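Demonstration length and policy performance in garment handling: a note on our recent results

2020-10-01

Readers of this blog will recall that our group has been studying how household manipulation skills may be learned from demonstrations recorded with a hand-held gripper. The purpose of this post is to set out one result from the past season of work, together with the method by which it was obtained. A fuller account is in preparation with my colleague Kimutai Magesa.

The question was a narrow one. When a demonstrator moves a garment from one part of a bed to another, a good deal of the recording consists of approach, hesitation and regrasping. It has been our practice to retain all of it. Dr. Magesa proposed that the hesitation segments be removed before training, on the grounds that a policy learns to pause wherever its teacher paused. I was of the opposite view, and it seemed proper to settle the matter by experiment.

We drew 2000 demonstrations from the Lallwood collection, all of them recorded in occupied homes. Bedrooms were favoured because they present the difficulties that interest us most: soft items resting on other soft items, strong daylight from one side, and dark fabrics in which folds are hard to distinguish. Of the 2000, we set aside 200 for evaluation and excluded a further number in which the gripper's pose could not be recovered reliably. This left 880 in each of the two training conditions, matched by garment type. 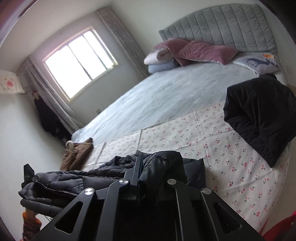 In the first condition the recordings were used whole. In the second, any interval in which the gripper travelled less than a fixed threshold was cut, and the remaining parts were rejoined. Both policies shared the same architecture, the same colour augmentation and the same training schedule, and each was trained with 5 random seeds. Segmentation was carried out in Zusta, our in-house annotation tool, and the labels were archived in Arkiveo so that the cuts can be reproduced.

The trimmed condition produced faster motion, as expected. It also produced more failed grasps on thick, padded garments. On thin items such as shirts and pillowcases the two conditions could not be separated with any confidence. Our present interpretation is that part of what we had labelled hesitation is in fact the closing of the fingers through a compressible layer, during which the hand is nearly still although the task is advancing. A threshold on travel alone cannot tell the two apart.

I should record that Dr. Magesa does not fully accept this reading - he considers the threshold to have been set too high, and has asked that the comparison be repeated with finger aperture included in the criterion. That is a reasonable request. The revised segmentation is under way and we hope to have it complete in December.

Enquiries regarding the labels may be directed to me through the Bognár laboratory office.

Dorottya Major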